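Search stories
Search
Enter keyword

The Yellow Sweater

2021-08-25
15 comments

The bus to Wirnstead left at ten past six, and Jhair Marulanda had not packed. He had put the suitcase on the floor by the closet the night before and gone to sleep looking at it.

He started with the easy things. Socks went in the corners. Two pairs of pants went on the bottom, then the gray shirt he wore to interviews. The job was at a seed warehouse, 195 miles north, and the man on the phone had told him the building was cold even in August. By October, the man said, people wore hats at their desks.

So he needed sweaters, and he owned one. The other was his mother's.

It was in the bottom drawer under the spare sheets. She had bought it in Golis the year she worked at the hotel, and she wore it to everything, church and the dentist and his graduation. When she died his aunt took the coats and his cousin took the shoes. Jhair took the sweater and put it in the drawer.

He took it out now and carried it to the bed.

Ciarán Mac Carthaigh came up from the second floor to return a drill. He stood in the doorway with it.

"You'll miss your bus," he said.

"I have time."

"Is that going with you?"

"I don't know. It won't fit me."

"It doesn't have to fit you."

Ciarán set the drill on the dresser. He had moved eleven times and had opinions about it. He said a suitcase should close without anybody sitting on it. He said to leave the books, and that he would mail them for 80 cents a pound, or whatever it was now. Then he shook Jhair's hand and went back downstairs.

Jhair smoothed the sweater out on the white bedspread and pulled the sleeves away from the sides, the way she used to before she folded anything.

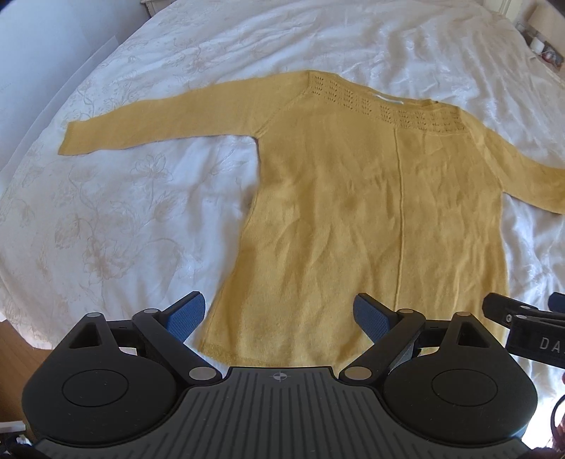
The yellow sweater, with its band of small eyelet holes.

He looked at the little holes across the shoulders. As a boy he used to push a pencil through them while she was on the phone, and she would slap his hand without losing her place in the conversation.

He folded one sleeve in, then the other. He folded the body up in thirds and laid it on top of the gray shirt. The suitcase closed.

It was twenty to six. He put his key in the envelope for the landlord, wrote his name on the front, and carried the suitcase down to the street.

634 shares
Share this story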